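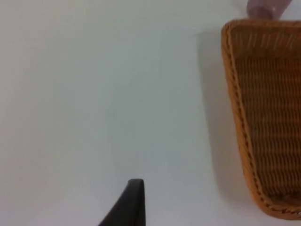 A storage basket should be judged by its rim. Most buying guides start with capacity and colour, which are the two properties a buyer can check without help. The rim decides how long the thing stays in service.

A woven wall is a set of stakes held apart by the strands that cross them. At the top edge the stakes have to end somewhere. In a cheap basket they are trimmed level and covered with a glued band. In a better one they are turned down, and a thicker border is wrapped over them in diagonal passes. The wrapped border spreads the load when the basket is lifted by one side – the way nearly everyone lifts a basket.

I keep two on open shelving, both sold as bread baskets and neither used for bread. The Rarkum is 480 mm long and 300 mm wide, with a wrapped rim. The Grurna is 252 mm wide and has a glued band. Both hold tea towels and cloth bags. In July the Grurna's band let go at one corner, and the stakes behind it have been catching on cloth ever since. I have reglued it twice. The Rarkum has needed nothing apart from a dry brush along the weave.

The usual objection is cost. A wrapped rim takes longer to make and the price reflects it. I accept that for a basket that sits under a bench and is never moved. For one that is pulled out daily, the cheaper article is poor value, and a lower shelf price does not change the arithmetic.

Synthetic strand is a separate question. It tolerates damp better than rattan and can be wiped down, so I have no quarrel with it in a laundry. The same rule applies: run a thumb along the border before paying. If the wraps shift under light pressure, put it back.

Labels could help. Makers list length, width and colour. Few of them state how the edge is finished, and they should.

Contact | © 2021 Kernen Household Notes | Back to top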